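Bernadette Ó Dubhghaill
24th May

1/ Right, I promised a few of you I'd write down how I finally got my seed swap boxes sorted, so get a cup of tea because I do go on a bit.

2/ It started in March, when my neighbour at the Corrigan allotments gave me a shoebox full of her late brother's seed packets. Beans mostly, some peas, and a lovely old squash called Grotemura that I'd never heard of and now can't stop talking about!

3/ I sowed 60 of the beans straight off, in loo roll tubes on the back bedroom windowsill. My husband was very patient about it (he lost the use of his desk until the frosts were over).

4/ Most came up. The old peas were slower, and I'd more or less given up on them when I went in to open the curtains and there they were, little hooks of green all along the tray.

5/ So then I had far more plants than one plot can take, and that's how the swap table came about. You bring something, you take something, and if you've nothing to bring you take something anyway.

6/ We had 40 people at the first one. Somebody brought a tomato called Butau which I'm told is very sweet, and I went home with three.
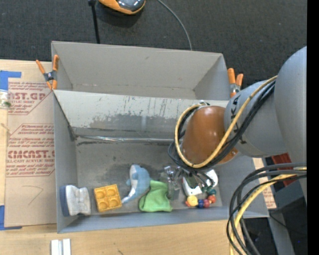
7/ Seeds want keeping cool, dry and dark, and after that I'm not fussy what they live in. Old and scruffy is grand by me. A big grey tub with a divider down it, all scratches and scuffs, with shiny tape along the bottom of the slope and an orange-handled clamp at each side, has years left in it as far as I'm concerned. Just put the packets in paper envelopes first, and write the year on. Please write the year on!

8/ Next swap is at the Zevitz hall, 15 tables this time, and I'll have squash plants for anyone who has the room. They do sprawl, mind.

Print this thread | E-mail to a friend

Comments

plotnine: Put me down for a squash please, I'll bring leeks.

Maureen T: My peas did the same, three weeks of nothing and then the lot.

hedgerow_jim: Is there parking at the hall?

Related
Saving bean seed for beginners
When to plant out squash
What to do with too many tomatoes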